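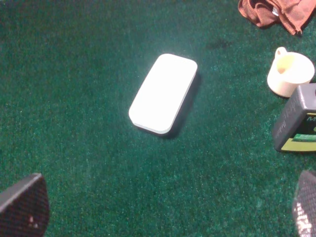

Plima Table Pad, Cut-Pile, Dark Green

Item group: Table coverings and pads
Sold by: Cutidska
Page updated 1/30/25

Overview

The Plima table pad is a fitted cover for work tables, card tables and display counters. It consists of a short cut-pile face bonded to a closed-cell foam backing, with a skirt that folds over the table edge and is held underneath by a drawcord. It is meant for tables that stay in one place and are used daily. It is not a floor covering and should not be walked on.

The pad deadens the sound of small objects being set down, keeps them from sliding and protects the table top from scratches. It does not protect against heat or standing liquid. For wet work, use the Barnus vinyl cover, which fits over the same table sizes and can be laid directly on top of the Plima pad.

Construction

Face: polyester cut pile, solution dyed
Pile height: 2 mm
Backing: closed-cell foam, 7 mm
Face weight: 300 g per square meter
Skirt depth: 24 cm on all sides
Corners: rounded, stretch formed
Fastening: flat drawcord with one cord lock
Color: dark green only

The pile is directional. Brushed one way it reads darker, brushed the other way it reads lighter, and the difference is easy to see on a large table under a single lamp. This is a property of cut pile in general and is not treated as a fault under the warranty. Where two pads are placed side by side, set both with the sewn label at the same end so that the nap runs the same way.

Corners are formed by stretching the face over a radius. There is no seam at the corner. A small amount of creasing at the turn is normal with a new pad and with any pad that has been removed and refitted. It can be reduced by easing the skirt outward from the corner before the drawcord is tightened, but on a tight radius some of it will remain.

Sizing

Pads are cut to order. Measure the table top along both sides and at both ends, and enter the larger figure if they differ. Do not add an allowance for the skirt; this is done at the cutting stage. Tables with a corner radius smaller than that of a coffee mug should be ordered with the square corner option, which uses a mitered seam in place of the stretched corner.

Round and oval tops are made from a paper template. Trace the outline, mark the end where the label should sit and mail the template flat or rolled. Folded templates are accepted, but a fold across the outline moves the edge slightly, and we cut to the line as received.

Tables thicker than the skirt depth allows need the long skirt. Measure from the top surface to the underside of the apron. If the apron is deeper at the ends than along the sides, give the end measurement.

Fitting

1. Clear the table top and wipe it with a dry cloth. Grit trapped under the foam will mark a lacquered surface.
2. Unroll the pad with the face up and leave it flat overnight. Pads are shipped rolled with the face outward.
3. Center the pad so the skirt hangs evenly.
4. Fold the skirt under at the two far corners first, then at the two near corners.
5. Draw the cord until the skirt lies flat against the edge. Stop there. Over-tightening pulls the foam up off the table in the middle.
6. Lock the cord and tuck the free end into the hem.

Brush the whole surface in one direction after fitting.

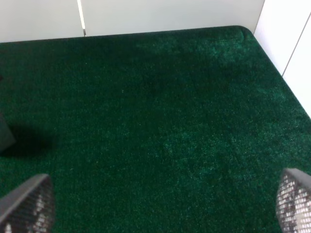 Cutidska Equipment List – Vol. 7, No. 2

Care

Vacuum with a plain suction nozzle. Rotating brushes pull fibers out of the face and leave tracks that take some time to settle. Lint can be lifted with a damp sponge drawn in the direction of the nap.

Spills should be blotted at once with a white cloth. Do not rub. For greasy marks, use a small amount of dish soap in lukewarm water, work from the outside of the mark inward, then blot with clean water. Let the pad dry in place with the drawcord loosened. Solvents, including rubbing alcohol and adhesive remover, attack the bond between the face and the foam and will cause bubbling.

Pressed areas left by table lamps, clamps or heavy boxes usually recover after brushing. If they do not, hold a steam iron a hand's width above the pile for a few seconds and brush again. The iron must not touch the face. Foam that has been crushed by a clamp will not come back, and the pad should be turned end for end if the mark is in a working area.

The pad is not machine washable. It should not be folded for storage. Roll it with the face outward on the tube supplied and stand the tube upright.

Replacement parts

Drawcord, full length for any table size
Cord lock, single
Storage tube with end caps
Mfaume soft brush, straight handle
Corner easing strips, set for one table

The corner easing strips are thin felt wedges that sit under the skirt at sharp table corners. They were added to the list after several requests from customers with steel-framed tables, where the frame wears through the foam before the face shows any damage. They can be fitted to pads already in use.

Compatibility

The current pad replaces the earlier flocked version. The two differ in color and surface, and should not be used on adjoining tables where a match matters. The drawcord and cord lock are the same on both. Skirt clips from the flocked version do not fit the current hem.

Lead time and returns

Orders placed before the end of January ship in February. Pads cut to a customer's measurements can be returned only if they do not match the figures on the order confirmation. Check the measurements against the table before opening the inner wrap. Standard sizes in the original wrap are accepted for return at the customer's cost.

A color sample is available on request and comes from the current roll. Shade can vary slightly from one roll to the next – order all pads for one room together and state on the order that they are to be cut from a single roll.

Contacts

Sizing and templates: Mwanahawa Mwaipopo
Orders, samples and spare parts: Abla Karaki

Include the item name and the order number, if there is one, in the subject line.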